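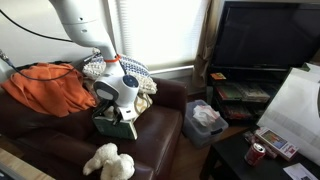

*Dark brown leather armchair, worn seat, thick rounded right arm. Green hardback on the cushion.*

## Piltex Leather Balm — 200 ml tin

Back in stock as of May. Same recipe, new lid (the old one stuck, we know, sorry).

For old leather that's gone dry and stiff. Chairs, sofas, bags, saddles, that one pair of boots. Beeswax, lanolin, a bit of cedar oil. No silicone, no dye. Goes on pale yellow, rubs in clear.

**Item no.** 2208
**Size** 200 ml
**Price** $26
**Made by** Piltex, for Gastham Home Supply
**Smell** — cedar, fades in a day or two

### What it does

- softens dry, creased leather
- evens out a patchy shine
- slows down new cracking on arms and seat fronts
- helps water bead for a while. Not waterproof, don't leave your chair on the porch

### What it doesnt do

Won't fill a crack that's already open. Won't put color back. For color you want the Erix recoloring cream first, let that cure overnight, then balm on top. Other way round and the cream just slides off.

### How to use

1. Vacuum the creases. Soft brush.
2. Wipe down with a barely damp cloth, let it dry all the way.
3. Test underneath or on the back. Wait till next morning. Some leathers go darker and stay darker.
4. Small dab on a lint-free cloth, work in circles. Thin coat.
5. Leave an hour, buff off.

Very dry leather can take a second coat. Twice a year is plenty for a chair that gets used, once for one that doesn't. Too much balm leaves it tacky and then it grabs dust — if that happens, buff hard with a clean dry towel and skip the next round.

### Not for

Suede, nubuck, bonded leather, vinyl. Bonded leather especially, it peels and there's no going back. Not sure what you have? Put a drop of water on a hidden spot. Soaks in slowly, probably real and unsealed. Sits there forever, it's coated or it's not leather, and balm won't do much.

### Goes with

- **Singhal horsehair brush** — good for seams and around piping
- **Erix recoloring cream**, dark brown, tan or black. Oxblood is out untill further notice
- **Piltex cloths**, pack of 17. Odd number, ask Piltex

### Shipping

Orders in by 2 p.m. go out same day. Ships in a padded box. Keep the tin out of a hot car, it melts and seperates. Still fine to use, let it set and stir with a stick.

Returns on unopened tins only. Dented in the mail? Send a photo, we'll swap it.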